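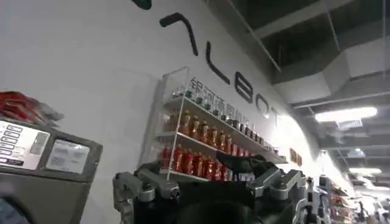
Figure 1. Three-tier wall shelf, bottles grouped by color. Dark green and black caps on top, amber-orange in the middle, red at the bottom.

4. Color bands and single items

4.1 Rows

Starting with the shelf case since most of the notes are on it. Bottles side by side, one dominant color to a tier (Fig. 1). The question for this section is small. When a thing is stored in a row of near-identical things, what do people say to point at it? And what do they say when it is alone and has no fixed shape?

Pointing notes were collected in July from 14 people, each looking at photographs of stored goods and telling a partner which item to fetch. 273 usable notes after dropping the ones where the speaker just pointed with a finger. Meenakshi Shetty and Petrică Stoica coded them seperately, then sat down over the disagreements. Coding sheet is the Ullholm one with the "brand" column taken out and "row" put in.

For shelves the pattern was plain. Tier first, color second, position in the row last if at all. "Bottom, red." "Middle one, the orange." Speakers used the color of the whole band as the name of the tier, and after a few turns dropped the tier word completely. The red row in Fig. 1 is a good case, bright labels and white caps, reads as a single stripe. The amber row works the same way, though here the liquid does part of the job and the labels are light. Top row was harder. Bodies clear or pale, so the only strong color is in the caps, and people went back and forth between "the green ones" and "the dark caps."

End-of-row items are a problem. At the right of the bottom tier the red bottles stop and a few smaller things in white and blue packaging take over. Speakers who had already settled on "red" for that tier had no word ready for these. Most fell back on position ("past the red, at the end"). Coded as band + offset. Celeste Painemal argued for a new code here and she may be right, see Section 6.

Lettering on the wall was hardly used. Large black letters above the shelf, a line of Chinese characters behind it partly hidden by the bottles. We had expected "under the big letters" to be a common anchor for the top tier. It was not. Possibly the letters are too large next to the bottles to help pick out any one of them. Did not test this.

4.2 One soft thing 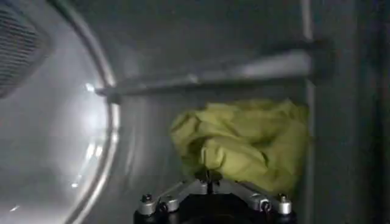
Figure 2. Yellow-green cloth bunched up inside a gray metal chamber.

Now the other end of the range. A cloth has no row, no neighbor, and no outline that stays put. In Fig. 2 it is a lumpy mound, lime along the tops of the folds and closer to olive down between them. So even the color is several colors. Speakers ignored this. "The yellow cloth," "the green cloth," both turned up, sometimes from the same person in teh same note, and partners never asked which.

Reason is the background, we think. Most of what surrounds the cloth is gray, the wall, the floor, the metal bar running across above it. Any color word at all is enough. Compare the top tier of the shelf, where color words were picked over with some care because the next tier down was also bottles.

Shape words were rare for the cloth and mostly useless. "Crumpled," "in a heap," "scrunched." None of them would tell it apart from a second cloth. Place words did better. Speakers used the bar ("just under the bar") and the light strip on the right ("up against the strip"). Margaux Rey points out that these are the same kind of phrase as "past the red, at the end." Fixed hardware standing in for the missing row. We adopt her term, rail phrase, for both.

Note on the folds. Thắng Dương suggested a finer description, by number of creases or by highest point, along the lines of the Sterine fold sheet. Tried it with 2 coders on 12 notes. Agreement was poor and it took forever. Dropped. Soft goods are coded by color, by container and by nearest rail phrase, and the folds are left to the free-text column.

4.3 Coding order used from here on

Rows: tier, band color, offset. Soft items: container, color, rail phrase. Where a note fits both (folded cloths stacked on a shelf, a few of these in the Krawczyk set) it goes under rows. Stacks with mixed colors are treated in Section 5.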